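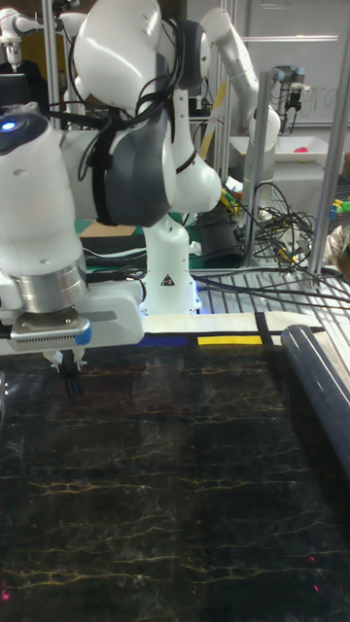

Issue 60

Tabletops in Use: Dark Marble Patterns

Dark patterned tops get asked about more than anything else we cover, mostly by people who worry about glare and scratches. Domnica Ursu put together the pages for this issue. The top she chose has a black marble pattern with thin yellow and white veins. Strip of tape along the back edge, blue and yellow blocks with black lines between them.

Readers who want the plain gray tops should see the June issue.
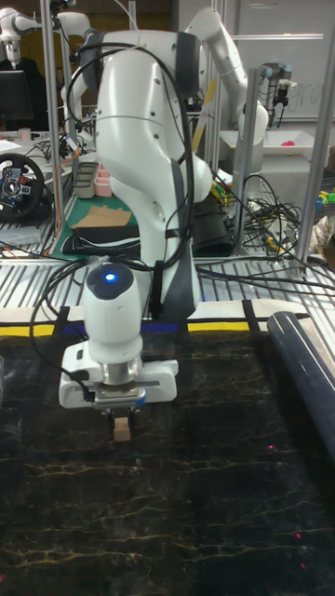

Issue 60, page 10

Small light-brown wooden block over the dark top. Pale wood is easy to pick out against black, even with the veins running behind it. The back of the table meets a metal grating, and the cables lie across that.
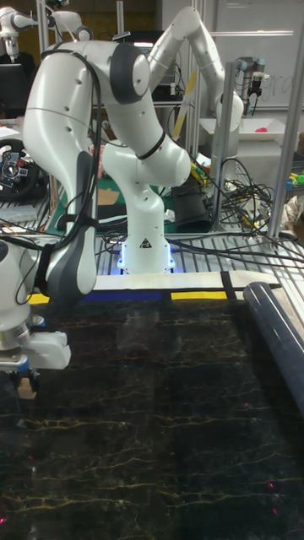
Teodor Matei has kept a Ceketti top in his shop at Dimaddale for years and wipes it down with a damp cloth and nothing else. He says gloss is the main thing to think about before buying, and that a matte finish is easier to live with under ceiling lights. Look at the light reflected near the upper middle of the tabletop, then think about where your own lamps hang. Toline sells sample squares, 300 by 400 mm, in both finishes.

Text: Domnica Ursu. Next gallery: shelf gratings.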